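How We Teach a Robot to Clean a Table
(a page for kids, from the Skasaddale Robot Club)

Hi! If you came to our open afternoon in July you got a sticker and not much explaining. Sorry. Too many people, one microphone. So this is the explaining. Ages eight and up, but younger is fine if someone reads it with you.

First thing. What does our robot do?

Answer, not much yet. Its name is Okby. Okby is an arm with a gripper on the end, and a gripper is like a hand with way fewer fingers. Okby has 2. You have ten. Try picking up a sock with only your thumb and one finger. Okay, easy. Now a spray bottle. Now squeeze the trigger. See?

Our project this year is wiping a table. Sounds boring. It's really hard! Think about what you do when somebody says "wipe the table please."

You find the bottle.
You grab it the right way up.
You point it away from your face (please).
You squeeze.
You put it down without knocking it over.
You find the cloth, wherever the cloth went.
You wipe, and you stop when it's clean.

You don't think about any of those. Your hands just know. A robot's hands don't know anything at all, so someone has to show them.

So how do you show a robot?

Old way: type out every tiny move. Go up this much. Turn this much. Close. Vega Herrero, who started our club, did it this way when she was in school and she says it took her whole spring to get an arm to stack two cups. Then somebody bumped the table. All the numbers were wrong after that.

New way: a person does the job, lots and lots of times, and the computer watches and keeps notes. Then the robot learns from the notes. It's called learning from demonstration. Demonstration is just a long word for "watch me do it."
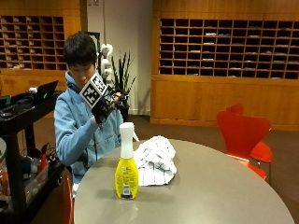

The notes have to come from somewhere, and for us a lot of them come from gloves. Regular gloves keep your hands warm. Ours have sensors on them, little parts that feel how the hand bends and moves. You put on both, left and right, and straps hold the parts in place. Then there's the marker, the square with the black and white pattern, held up in front of his chest with both hands. It looks like a crossword puzzle somebody forgot to finish. To a camera it's super useful. The computer already knows exactly what the pattern looks like when it's flat and straight, so if it looks tipped over, the computer can figure out how it's tipped. If it looks small, it's far away. Big, it's close. You can try this at home with a playing card, hold it out, tilt it, see how the shape changes? Your brain does the same math and doesnt even tell you.

Why do we need that? So everything agrees on where things are. The gloves say one thing, the cameras say another thing, and somebody has to line them up. We call this part "the hello." Every run starts with a hello. If you skip the hello you have to do the run over – ask me how I know.

After the hello comes the job. Pick up the bottle, spray, put it down, cloth, wipe. Then again. Then again. Then move the bottle to a new spot and do it again. The younger kids always ask why we move it. Well, does your soap at home sit in the exact same place every day? Ours either. If Okby only ever saw the bottle in one place, it would reach for that place forever, even if there was nothing there but air.

How many times is again?

We have 3288 runs so far. That's everyone in the club put together, not one person, nobody's arm is that strong. We threw out the bad ones and kept 2937. A bad one is when you drop something, or your sleeve gets in the way, or someone yells "PIZZA" and everybody looks up. (Subtract and you'll know how many bad ones. Go ahead, paper is allowed.)

Fulgencio Benítez checks the runs. He watches them sped up and writes keep or toss. He says after a while you can tell who is wearing the gloves just from how they grab. Some people grab from the top. Some people kind of hug it.

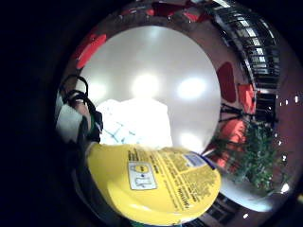 Also it matters how slow you go. New people rush. Then the hand is a blur and the computer can't tell when the fingers closed, and closing is the most important bit. Pretend you're underwater. That's what we tell everybody, and then they do underwater noises, fine, the gloves don't record noises.

Words to know

Sensor: a part that notices something, like bending or light or heat, and turns it into numbers.
Gripper: the robot's hand.
Marker: a pattern a computer can find fast. Not the kind you draw with.
Run: one time through the whole job, start to end.
Data: all the notes from all the runs.

Does Okby work?

Sort of. It can get to the bottle most days. Squeezing is bad. It either doesn't squeeze hard enough and nothing happens, or it holds on and won't let go. Wiping is okay if the cloth is bunched up, because there's something to grab. A flat cloth is terrible. Try it with your thumb and one finger again, flat napkin on a smooth table. Annoying, right?

We're taking Okby to the Wedotine meet anyway. There are 37 teams and last year a robot from the Ó Briain club watered a plant and everybody clapped for ages. We'd like some claping too.

Things to try at home

Teach a robot (a grown-up). You are the programer. They can only do exactly what you say, and they can't guess. Get them to wipe the table. "Pick up the cloth" is not allowed, they don't know what pick up means. Count how many instructions you need before the cloth moves. Use plain water in the spray bottle, not the real cleaner.

Or do it the new way. Wipe the table while they watch, no talking. Then they copy you. Then move the cloth to a chair and see what they do.

Tell us how it went, there's a paper form by the club door and we do read them.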